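Wolerau Press prints its novels in runs of 800, and the spring list was no exception. Bernadette Besnard's third book, Skelitz, went to the binders in March at 266 pages, sewn in sections, with the type set one size larger than in her debut.

The story follows a surveyor sent to map a drowned village — the reservoir has dropped, and the church is showing. 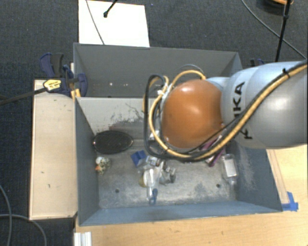 An orange-jointed KUKA arm over two gray metal bins.

Besnard cut 146 pages from the second draft, most of them letters. The ones that remain carry the dates of the flood.

A paperback is planned under the Cluner imprint.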